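Murnell library to stay open until 9 p.m. on weeknights

Murnell's public library will keep its doors open until 9 p.m. Monday through Thursday starting in May, after the town council voted to pay for the extra hours through the end of the next budget year.

The library now closes at 6 p.m. on weekdays. Residents who work regular day shifts have complained for years that they can't get to the building on Ruleo Street before it locks up, and a petition asking for later hours collected 600 signatures over the winter.

Library director Imelda Padilla told the council that the change would help three groups in particular: working parents, high school students who need a place to study after practice, and adults taking the evening English classes that now meet in the basement of the Cumar Building.

"Those classes have 106 people signed up and one working restroom," Padilla said. "We have rooms sitting dark every night two blocks away."

The English classes will move to the library's second-floor meeting rooms when the new hours begin. A conversation group that meets on the same nights will move with them.

The longer day will be covered by two part-time clerks, who have yet to be hired, and by shifting some of the current staff off the morning schedule. The library will open at 10 a.m. instead of 9 a.m. on the four days with late hours. Friday and Saturday hours stay as they are, and the building will remain closed on Sunday.
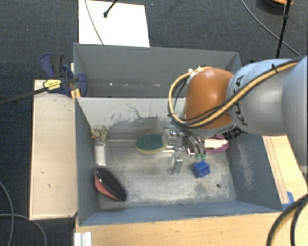

Erlinda Baluyot

The later opening drew the only real argument of the evening. Several parents of preschoolers said the 9:15 a.m. story time is the one program they use, and they asked the council to leave the mornings alone. Padilla said story time will move to 10:15 a.m. on Tuesday and Thursday and will keep its current slot on Friday.

One mother said the new time runs into her son's nap. Another asked if the children's room could open early by itself, with the rest of the building closed. Padilla said the children's room has no separate entrance and that opening it would mean staffing the front desk as well.

The council approved $3,160 a month for the added hours. Most of that will go to wages, with the rest set aside for heat, lights and cleaning. The money comes from a fund left over when the town put off repaving the lot behind the fire station – a job that is still planned, though no start date has been set.

Two members voted against the measure. Both said they supported the library but wanted to see a trial of two nights a week before paying for four. An amendment to that effect failed for lack of a second vote in its favor from the rest of the council.

Parking was also discussed. The library lot has been full on many afternoons since the clinic next door expanded, and evening class students will be arriving as clinic staff are leaving. The town will allow library visitors to use the lot at the Szabo Street playground after 5 p.m. A crosswalk light between the two has been out since a storm last fall, and the public works department said it will be repaired before the new hours take effect.

Bus riders will have fewer choices. The last eastbound bus now stops in front of the library at 8:20 p.m., and the transit office has not agreed to add a later run. Padilla said she plans to bring the request up again once there are attendance numbers to show.

The library will count visitors by the hour during the first six months and report back to the council in the fall. If the evenings are poorly used, the council could cut the schedule back before the money runs out. Members did not set a figure for what would count as enough visitors.

The book drop on the Ruleo Street side will stay open at all hours. Items returned before 9 p.m. on the late nights will be checked in the same day, and the library's online account pages will be updated with the new hours by the end of the month.

Applications for the clerk positions are available at the front desk and at town hall. The jobs are 15 hours a week, evenings only, and applicants must be at least 18.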